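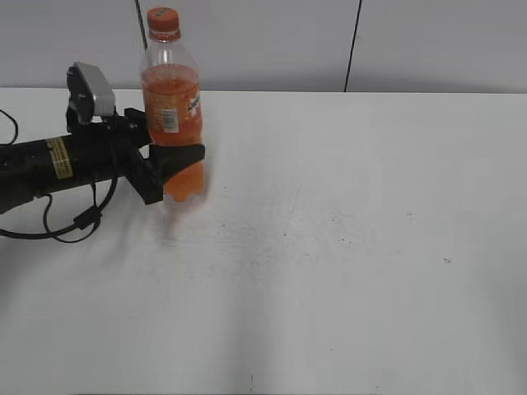

Orange soda, upright above the white table.

Zoned heating retrofit, office over shop: savings lower than quoted
Building Controls > Small Commercial > Heating

drakix_user
Posted January 30, 2020
Second floor office, 200 square meters, one condensing boiler, 14 radiators. We fitted Gelberg wireless valve heads on all of them in May and put a Bident controller on the boiler. The installer quoted a large cut in gas use from night setback alone. Meter readings corrected for degree days show 8 percent. Setback is 14 C from close of business until the morning preheat. Flow temperature is fixed at 68 C. What am I missing?

K_Hamada
Fixed flow temperature is your first problem. At 68 C the return will rarely drop low enough for the boiler to condense for long. Enable weather compensation on the Bident if the outdoor sensor is wired. If it isn't, lower the flow by hand in steps and see which room complains first.

Second, check whether the valve heads send a heat demand to the controller or only open and close locally. On a lot of retrofits they were never paired and the boiler runs on its own clock.
Kimie Hamada

pipewrench
Disagree on the order. Look at the setback first. In a heavy masonry building the walls hardly cool overnight, so there is not much to save, and then you pay for a long preheat at full output. I would raise the setback a few degrees and compare two weeks against two weeks.

K_Hamada
A preheat does not "pay back" what the setback saved. Heat loss follows the inside/outside difference, and a cooler building loses less, period. The only way a setback costs extra gas is if the recovery forces a high flow temperature. His is already high all day.

pipewrench
On paper, sure. I have logs from three buildings that say the difference is lost in the noise.

K_Hamada
Lost in the noise is a different claim from costing more.

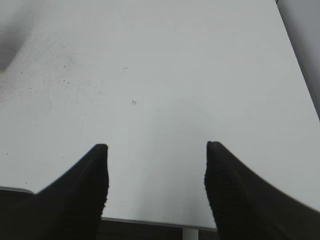

Sensor placement has not come up yet, and I would look there before changing any schedule. The Gelberg heads measure air temperature at the valve body, a few centimeters from hot metal. They read high, close early, and people respond by turning the setpoint up. Put a separate room sensor on an inside wall at desk height and assign it to the zone. Don't leave it lying on a worktop. A broad white surface like a tabletop can pick up sun through a south window and the sensor will follow it. Same goes for shelves over equipment.
Asanka Kodikara, Amarasinghe Controls

drakix_user
Checked tonight. Ten heads paired, four not. The unpaired ones are all in the corridor and the restroom. Outdoor sensor is present but the terminals on the controller are empty. No room sensors at all.

K_Hamada
Wire the outdoor sensor. Start with a shallow curve and leave it alone for a week. One change at a time or the readings are worthless.

pipewrench
Agreed on that much. Also leave one corridor radiator without a head if there is no bypass. The pump needs somewhere to go when everything shuts.

a_kodikara
Only if it is a fixed speed pump with no differential valve. Which pump is it?

drakix_user
Plate is painted over. Will look at the paperwork on Monday. Does the room sensor have to be Gelberg or will the controller take a plain 10k thermistor?

a_kodikara
Depends on the firmware. Post the version from the service menu.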